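Equipment Planning, Shared Manipulation Bench
Progress report no. 2
16/08/2024
Prepared by Nuala Scanlon for Mavis Ostrowski, Wysocka program office

Where we are

The purchase plan is on schedule except for the second arm, which we are asking to hold. The first report in April listed everything we thought the bench would need. Since then Wenjie Lü has moved most of the early task work into simulation, and that has changed both the order of purchases and a few of the amounts.

Simulation first

We agreed with you that no gripper would be ordered until its model had been tried on tabletop tasks. Wenjie built the tabletop setup with household objects – a laptop, a mug, small toys – and has been running pick and lift tasks in it with a multi-fingered gripper. Small soft-looking objects are the useful test for us, as the final tasks involve a lot of them. The models are only as good as the contact settings, so we are treating the results as a guide to what to shortlist and will still ask for a loan unit before paying for anything.

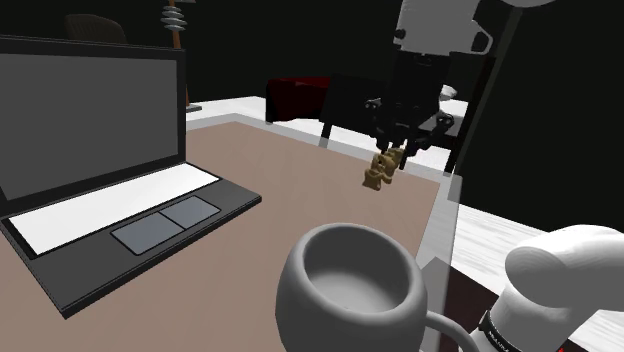

Jadwiga Kalinowski has requested quotes from two suppliers. Tamex came back with $3,855 for the gripper, including the mounting plate and one set of spare fingertips. Derton has not sent a full quote. Their first answer left out the cable set and the controller license, and Jadwiga has asked for both in writing. Tamex quotes a lead time of 11 weeks from order. If we want the gripper on the bench before the end of the year, the decision has to be made at our next meeting with you.

Spending to date

We have bought one item, a wrist cable kit from Kundden, at $244. It fits the arm we already own and will be needed whichever gripper is chosen. The $2,000 set aside for workstation upgrades has not been touched. Wenjie's current machine handles single runs well enough but slows down badly when he queues several overnight. He would like to spend that line on memory and a better graphics card, and I support it.

Second arm

We ask to hold this line over to the next budget period. Two-handed tasks are still being set up in simulation and we can't yet say what reach or payload we need. Buying now would mean guessing.

Safety and space

Zofia Walczak has measured the bench area and drawn up the floor plan. The existing table can stay. She wants the emergency stop moved to the operator's side, and a fixed guard on the side facing the walkway – the guard was missing from our April list and she is pricing it now.

Decisions needed from you

Approval to release the workstation money.
Agreement to hold the second arm.
A date to settle the gripper order, with or without the Derton quote.

The next report will include the guard price and the loan unit results, if a loan can be arranged by then.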